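4.3 Collecting from open storage with the hand-held gripper

Applies to the Druvura hand-held gripper, tagged finger set, used in cupboards, cabinets and lockers with hinged doors. Read section 4.1 (Checks before use) first. The limits given in this section are those of the Stendau site rules, issue 3, dated 2019-05-23. Where local rules at Fultby are stricter, the local rules apply.

4.3.1 Preparing the cabinet

1. Check that the cabinet stands level and does not rock when a door is pulled.

2. Open both doors fully before picking up the gripper, unless the task sheet lists door opening as part of the task.

3. Confirm that the clear opening between the doors is at least 300 mm at its narrowest point. Do not work through a narrower opening with the tagged finger set.

4. Close any drawer that is not part of the task. An open drawer above the work space will strike the top of the gripper body on the way out.

5. Leave stickers, labels and other markings on the doors and back wall in place. Do not add or remove any between the first and last run of a set. If one falls off, end the set and start a new one.

6. Place the object on the shelf named in the task sheet. Bottles must be upright, capped and clear of the shelf edge.

Note: Printed labels on bottles may face any direction unless the task sheet says otherwise. Vary the direction from run to run and do not favour the front.

4.3.2 Approach

1. Hold the gripper with the fingers open and the pads parallel. Keep your own fingers behind the base blocks.

2. Bring the gripper up to the opening along the centre line of the object. If the object is off centre on the shelf, move your whole body sideways. Do not reach across at an angle.
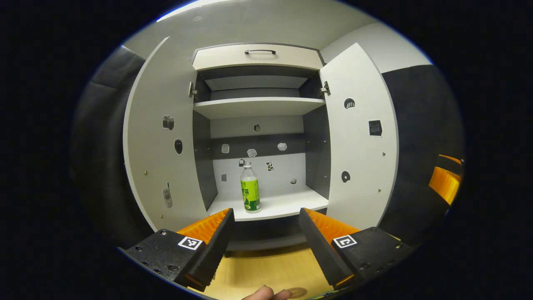 3. Pause for one full second before the finger tips cross the front edge of the shelf. The tracking software uses this pause to settle, and runs without it are rejected at the import stage.

4. Keep both pairs of tags in view throughout. A tag that is covered by a sleeve, a hand or the object itself is treated as lost. Three lost readings in one approach void the run.

5. Move forward until the object is between the pads. The pads must not touch the shelf or the side walls.

CAUTION: Do not push a bottle against the back wall to steady it. The load passes through the ribbed backing of the fingers and can pull the pad away from its seat.

4.3.3 Grip and withdrawal

1. Close the fingers smoothly until both pads are in contact. Stop when the pad begins to flatten. Soft plastic bottles must not be visibly dented.

2. Lift clear of the shelf before drawing back.

3. Withdraw along the same line as the approach. Do not turn the wrist until the object is past the door edges.

4. Set the object down at the place named in the task sheet and open the fingers fully.

CAUTION: The greatest permitted load is 790 g, container included. Weigh any full bottle that is not already on the approved list. Bottles containing liquid must not be tilted above open electrical equipment.

4.3.4 Faults during a run

If an object is dropped, stop recording, mark the run as failed and inspect the pads. Do not repeat the grip within the same run. Wipe up any liquid before continuing.

If a screw on either base block is found loose, withdraw the gripper from use and report it under fault code 167. Only persons trained on the Beyene calibration stand may retighten these screws, as the tag positions must be measured again afterwards.

Queries on this section go to Tomás Scanlon, Stendau. The next review is in November.

4.4 Collecting from closed drawers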